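The long wait before the grasp

07/06/2023

At Stondura, a small software firm in Pritholm, the arm does nothing for most of the morning. The people around it look at a screen and argue about a number. It says how sure the planner must be before the fingers are allowed to close.

The planner is called Asum. It takes the picture from the wrist camera, makes a list of possible grasps, gives each one a score and sends the best to the controller. In the first version, which ran last November, the score came only from shape. On boxes this worked well. On anything with holes in it, the result was poor.

Woven things are the hardest. A depth sensor sees a strand, then a gap, then the table behind the gap, and the surface comes out full of small false cliffs. Asum used to offer 229 grasps for one bread basket, and most of them were on the inside of the weave, where a finger has nothing good to hold.

The team tried 3 filters. Two of them made the basket smooth but also removed thin objects, and cables disappeared from the map completely. I was told this with some pain, as a cable which the planner does not see is a cable that the arm will pull. The filter they kept works only inside the outline of one object, so the rest of the table stays as it was measured.

The rim is now treated as a separate part. Asum looks for a closed curve, follows it, and scores only the places where a finger can go on each side. A wrapped sandwich gets another treatment again, because the shiny film confuses the sensor and the bread does not forgive a strong grip.
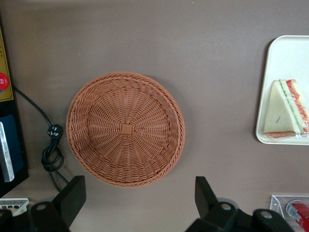 What the log keeps

Each attempt writes one record: the camera picture, the grasps offered, the one chosen, and the force at the fingers. The replay tool, Howells, can run the planner again on old records with new settings. A full replay takes roughly 5 minutes, so a change can be tested before anybody touches the arm.

I liked this tool more than the arm itself. One can stop at any step and ask why a grasp lost its place in the list, and the answer comes in plain words, for example "too near cable". The next release should let users write these rules themselves.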